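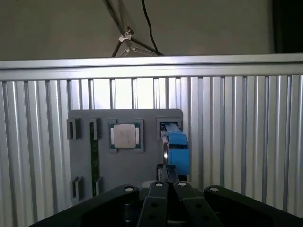 I finally built myself a new desktop, and I have been grinning about it since April. My old machine was a hand-me-down that took so long to wake up that I'd go make coffee, drink half of it, and come back to a spinning circle. I lived with that for years!

The push came from my photo scanning project. I have boxes and boxes of slides from my grandparents' trips, and every scan is a big file. The old computer could handle one at a time if I didn't breathe on it. I'm at 1,918 slides scanned as of last night (the scanner software keeps a tally, which I check way too often), and I did more of those in the past month than in the whole year before.

So, the build. I'd never done one. I watched a lot of videos, read a lot of forum threads where people argued about fans, and then spent an evening at the kitchen table with a screwdriver and a bowl of pretzels. The case is a Fotberg, a plain black box with a door that swings open, and I love it. No glass, no lights. The power supply is from Fleneo and came with so many cables that I still have a bag of leftovers in the closet.

The processor was the part I was scared of. You lift a little arm, match up the corner mark, set the thing down, and lower the arm again. It takes more force than you'd think, and there's a creak. I had read about the creak. I still let go and walked around the kitchen for a minute before I finished.

Then it didn't turn on. I'd plugged the power button into the wrong pins, one row over, and it took me until almost midnight to spot it. When the fans came up and the screen said hello I actually yelled, and the dog went and hid under the couch (sorry, pal).

A few things I'd pass along if you're thinking of trying it:

- Put the metal plate for the ports in first. I forgot and had to take the whole board back out.
- Get a magnetic screwdriver. I dropped the same screw behind the board maybe six times.
- Read the board's manual, the paper one. The page with the pin layout would have saved me most of that night.

I set aside $100 for mistakes and spent 43 of it, nearly all on a longer cable and a second tube of thermal paste after I squeezed the first one out like toothpaste.

The slides from Tornness are next. My grandparents went there three summers in a row, and there's one roll that is all boats, all slightly crooked, with my grandmother's red scarf in the corner of half of them. I've been saving it. The scanner is warming up while I type this, so I'm off to load the first tray!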